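Home | Cleaning | Fabric Care | Storage | Contact

How to Clean a Fabric-Covered Work Table

A padded table with a woven cover is easy on whatever you set on it, but it holds dust and crumbs that a hard top would shed. The method is the same for a padded bench or a large upholstered ottoman. Set aside one morning, so the cover has the rest of the day to dry.

What you need

A vacuum with a soft brush head
A lint roller
Two white cloths
A bowl of cool water
A mild upholstery cleaner (I use Nestoler)

Steps

1. Clear the top and pull the table away from the wall if it isn't fixed.

2. Vacuum in straight passes, first lengthwise, then across. Go slowly along the back edge.

3. Use the lint roller on the rounded corners. The brush head tends to skip over them.

4. Test the cleaner on a hidden spot and let it dry — colored covers can fade.

5. Put a little cleaner on a damp cloth and blot the marks from the outside in. Don't scrub. Scrubbing roughs up the weave.

6. Blot again with the second cloth and plain water.

7. Leave the top bare until it feels dry all the way across. 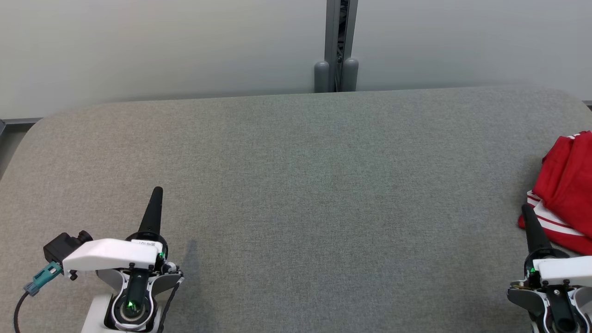

Speckled gray is a forgiving color and can go longer between cleanings, but it also hides stains until they have set. Run your palm over the fabric now and then. Stiff patches are usually old spills.

If the wall behind the table is pale, wipe it down before you vacuum so the dust lands on the cover first.

Vacuum weekly if the table gets daily use. I do the full cleaning 4 times a year.

Comments (3)

rullgate_fan: Does this work on a cover that zips off?

Reply from the author: Yes, but check the tag — it may be machine washable.

padded_bench: Did mine Wednesday. Step 3 got a lot of cat hair.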